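Keeping nitrogen in the garden bed

Urea and poultry manure lose ammonia to the air if they sit on top of the soil. The smell is your fertiliser leaving.

Rake manure in to a depth of 4 cm the same day you spread it. With urea, water it in straight away – a light sprinkle only dissolves the granules and leaves them at the surface. Hold off if you have just limed the bed, and put it out in the cool of the evening.

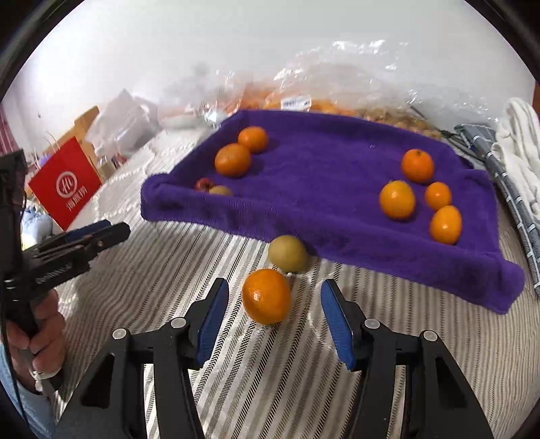

A ripe orange on a striped cloth.

Citrus in pots is hungry, so feed little and often. Jamila Bepari gives hers a small handful of pellets under the mulch every January and again in autumn. Keep pellets off the trunk.

Store opened bags rolled down tight in a lidded bin. Damp urea sets like rock, but it can still be dissolved in a watering can. Never mix it with lime or wood ash in the same bucket.

Page updated 27/04/2021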